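Working next to the arm – bench tips from Irstead workshop
Updated Wed 21 July. Replaces the old sheet on the tea room door, bin that one.

Quick notes for anyone moving over to the arm benches. Written between jobs so excuse the state of it.

Before you start
Walk the floor first. Cables, offcuts, tape ends. Pick them up.
Fingers wiped with a dry cloth, both of them, inside faces as well. No spray polish ever.
Check the stop button. Press it, see it stop, reset. Takes seconds and people still skip it.
Hair back, lanyards off, sleeves up or buttoned.
Say out loud that you're starting. Feels daft for a week, then it doesn't.

Who does what now
Biggest change is not the lifting, it's the standing about. You used to have something in your hands all morning. Now you've got stretches with nothing in them and your eyes doing the work. More tiring than it sounds. Swap every 2 hours, even if you feel fine, and write the swap on the board.

Don't fill the gaps with your phone. Do the trays, do the labels, sharpen something.

Old hands – you know what a bad one feels like before you can see it. The arm doesn't. So pick up one from each tray, properly, with your own hands, and keep doing it. That's still the job and it's on the rota as a job, so nobody should be telling you to hurry up.

Pay grades didn't change when the benches moved over. Job titles did. If your payslip says "packer" still, tell the office before the end of the month.

Setting out the trays
Same way round every time. Tall things standing, soft things with the wide end up.
Leave a hand's width between pieces. Crowding is the main reason for a miss.
Derkach trays on the left, the plain ones on the right. They look the same from above so check the lip.
Nothing shiny on the bench. Foil tape, scissors, your mug.
If the sun's on the bench pull the blind half way. All the way is worse, we tried it in November and teh light over bench 12 made its own shadows.

When it drops one
Leave it. Don't reach in.
Stop, reset, then pick up.
Write it in the book, even if the piece is fine. The Plenby screen logs a stop but not what went wrong, and a number on its own is no use to whoever's on lates. Last count was 2,834 picks between full cleans, and we only know which ones went badly from the pencil notes.
Two drops from the same spot in the tray – move the tray.

How the grip should look
Learn this by eye, quicker than any manual. One finger either side, piece sat between them, no lean you can't explain. Soft stuff will fold a bit, fine. A fold is fine, a twist isn't. Look low down, at where the fingers meet the piece, not up at the top.
Pale goods show every smudge off a black finger. Another reason for the dry cloth. 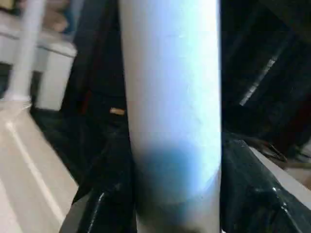 Pale piece, black fingers, in all three.

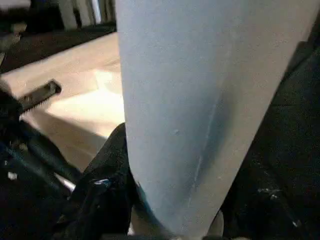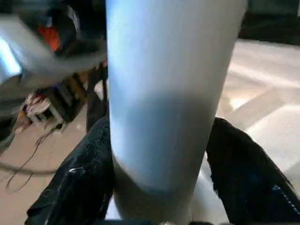

Cables and the floor
Anything hanging goes in a clip. Spare clips in the tin by the door, and put the tin back.
Never run a lead across the walkway, not even for five minutes.
Sweep pale floors twice a shift. Grit gets into everything.
Coats on the hooks and not on the arm stand. You know who you are.

Listening
You get an ear for it. A dry tick on closing means the fingers want looking at. A long whine means stop and fetch someone. Radio low enough that you can hear both, sorry.

Settings – leave them alone, mostly
Speed can go down. Anyone can turn it down, any time, and you don't need to ask. Turning it up needs two people, and they both sign.
The Udov profile is for soft goods only. Don't use it for tubes because it closes too slow and they wander.
Program 865 is the safe one to go back to if you've got yourself lost.

End of shift
Arm parked, fingers open, power off at the wall.
Trays stacked lip down.
Book filled in, with your intials and the time.
Tell the next lot one thing that was odd today. If nothing was odd tell them that as well.

Still to add – what to do about the cold mornings, and where the new gloves have gone.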